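Delleck to Open Free Computer Repair and Reuse Counter at Stirkelgate Library

Residents can drop off old desktops and laptops starting in March

STIRKELGATE – Delleck, the nonprofit repair workshop on Haslinger Street, will open a free computer repair and reuse counter on the ground floor of the Stirkelgate public library in March. The counter will take in unwanted desktop and laptop computers, erase the drives, fix what can be fixed, and pass working machines on to households in the city that do not have one.

The service will be open every Monday from 10 a.m. to 6 p.m. There is no charge to drop off a computer, to have one looked at, or to receive one. Customers who want their own computer repaired will pay only for new parts, at the price Delleck pays for them.

The workshop has run a similar program out of its own building for two years. In that time it has given out 959 computers. Most of them came from small offices, schools and dental practices that were replacing their equipment, and the rest were brought in by residents clearing out closets and basements.

"We were getting people who took two buses to reach us with a desktop in a shopping cart," said Judite Correia, director of Delleck. "The library is in the middle of town and both bus lines stop there. It made sense to go where people already are."

The library is providing the room, the electricity and the network connection. Delleck is providing the staff, tools, spare parts and shelving. The agreement runs through the end of next year and can be renewed by either side with 60 days of notice.

How the counter will work

A person who brings in a computer will fill out a one-page form and receive a numbered receipt. The form asks whether the computer is being donated or is in for repair, whether it turns on, and whether the owner wants any files copied before the drive is erased. Staff will copy files to a drive supplied by the owner. Delleck does not keep copies and does not sell drives at the counter.

Donated computers will be sorted the same day. Machines that can run a current operating system go to the bench. Machines that cannot are taken apart, and the usable memory, power supplies, fans, cables and cases are kept as spares. What remains is sent to Doltov, the electronics recycler that already collects from the workshop.

Every drive is erased before a computer leaves the bench. Drives that fail during erasing are removed and drilled, then placed in a locked bin for pickup. Donors who need a written record of the erasure, such as medical offices and law offices, can ask for one on the form. It will be mailed to them after the work is done.

Repaired computers receive a clean operating system, a web browser, an office program and a printed guide. The guide covers setting up an account, connecting to a home network, choosing a password and making the text on the screen larger. It is printed in English, Portuguese and Spanish.

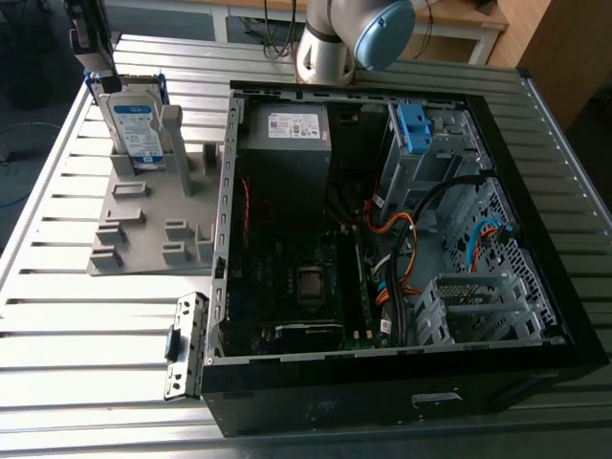
Will the counter accept a desktop computer that has parts missing?

Desktops with parts missing are welcome as long as the main board is still in the case. Missing drives, memory and side panels can usually be replaced from spares, and owners do not need to find or buy anything before they come in.

The counter will accept desktops, laptops, flat-panel monitors, keyboards, mice, power cords and laptop chargers. It will not accept tube televisions, tube monitors, printers, microwave ovens, or batteries that are swollen or leaking. The city transfer station takes those items during its regular hours.

Laptops with a swollen battery should not be brought into the library at all. Owners can call the workshop, and a technician will tell them how to store the laptop safely and where to take it.

Who can receive a computer

Any adult who lives in Stirkelgate and does not have a working computer at home may apply. Applicants show a library card or a piece of mail with their address on it. Delleck does not ask for proof of income. Each household may receive one computer in a 12-month period, and a household with two or more children in school may ask for a second.

There is a waiting list at present. Delleck has 67 households on it, and those requests will be filled first. The workshop expects the wait for new applicants to be six to eight weeks in the spring and shorter once donations from the downtown offices begin to come in. Desktops tend to be available sooner than laptops.

Rosário Rocha received a desktop from the workshop last fall and uses it for a bookkeeping course at the community college.

"I was doing my homework on my phone," Rocha said. "You can't do a spreadsheet on a phone, or I couldn't. The computer is older than my daughter's but it does everything the class needs."

Computers given out through the program come with a 90-day repair promise. If a part fails in that time, Delleck will repair the computer or replace it with a similar one. After 90 days the owner can bring it to the counter on the same terms as anyone else.

Staff and training

Vratislav Holub, Delleck's bench supervisor, will run the library counter with one other technician. Holub has been with the workshop since it opened and wrote the checklist its technicians use on every machine.

"Most of what comes in has very little wrong with it," Holub said. "It is full of dust, or the drive is slow, or the memory has worked loose. We clean it, we test the power supply, we put in a solid-state drive and it is good for several more years. The ones that take time are the laptops with broken hinges."

The counter will also be used for training. Delleck plans to offer a 10-week evening course in basic computer repair beginning in April. Students will learn to open a case safely, identify the main parts, test and replace them, install an operating system and erase a drive. No experience is required. The course costs $40, which covers a set of screwdrivers and a wrist strap that students keep. Applicants must be at least 16 years old.

Sérgio Marinho, who manages the library building, said the counter will be in the former magazine room next to the side entrance. The room has been rewired with additional outlets, and a door has been widened so that carts can get through.

"People can pull up to the side entrance for 15 minutes while they unload," Marinho said. "They should put their hazard lights on and tell the front desk. After that they need to move to the parking lot."

The magazines have been moved to the second floor, beside the newspapers. Library hours will not change.

Offices and schools

Organizations with more than five computers to donate are asked not to bring them to the library. The room has limited storage, and larger loads will still be handled at Haslinger Street. Delleck will pick up loads of 10 or more within the city limits at no cost. Pickups are scheduled by phone and usually take place within two weeks of the call.

Offices should remove asset tags where possible, send along any passwords that lock the startup settings, and sign the computers out of any company accounts. A computer that is still locked to a company account cannot be given to a new owner and will be used for parts.

"The startup password is the big one," said Conceição Coelho, who schedules pickups for Delleck. "We will get a stack of very nice laptops and then spend a week trying to reach someone at the company who remembers it. If the password is on a sticky note on the lid, we're happy."

Opening day

The counter will open at 10 a.m. on the first Monday in March. Technicians will be available all day to look at computers without an appointment. After opening day, repairs will be by appointment, and donations can be dropped off at any time while the counter is open.

Repair appointments can be made in person at the library front desk or by calling the workshop. Applications for a computer will be available at the front desk beginning in February. Completed applications can be left there or mailed to Delleck, Haslinger Street, Stirkelgate.

About Delleck

Delleck is a nonprofit workshop that repairs computers, small appliances and lamps. It is supported by repair fees, individual gifts and the sale of spare parts. The workshop on Haslinger Street is open Tuesday through Saturday.

Media contact: Conceição Coelho, Delleck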